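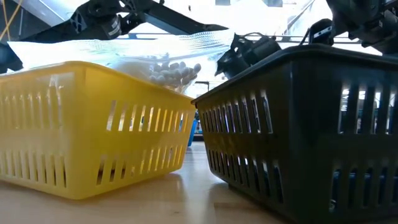
## Where we have got to with the equipment plan

Dear Marisol,

Thank you for bearing with us while the second round of quotes came in. The sorting bench at Nosthorpe is up and working with its pair of black arms, and most of our recent hours have gone on moving clear bags between the yellow basket and the dark green one. Crinkly film is a good deal harder than the rigid tubs we began with, and I'd rather you heard that from me now than in the final report!

Ruoxi has logged 1,213 attempts with the bags so far. She is still working through the failed ones, and her feeling is that most of them come down to the grip on the film — the fingers we bought in the first order are a little too smooth for it.

## Spending

We have kept within the equipment line, though with less to spare than I had hoped. The baskets and bags cost next to nothing. Replacement fingers and cables have cost rather more than we allowed, and Seung-woo has asked me to put them on a line of their own next year, which seems sensible to me.

For the second bench, at Drundgate, we have two quotes:

- **Provier** can deliver both arms in 16 weeks, with fitting and a day's training included.
- **Deng** is cheaper on the arms themselves but leaves the mounting to us, and Qianru reckons that would take some 33 hours of her time.

I lean towards Provier. Qianru's hours are already promised to the spring trials, and I don't like to borrow from them. Halldóra would like to see the warranty wording first, and she is quite right to ask.

## What we would like from you

Could you let us know by the end of June whether the underspend on travel can be moved across to spares? It comes to £261, so hardly a fortune, but it would pay for a set of rubber-faced fingers to try before we commit to the same pattern at Drundgate.

We are also wondering about blinds for the bench. The light behind it is very strong, and Seung-woo is getting a price for those separately.

With warm thanks from all of us at Nosthorpe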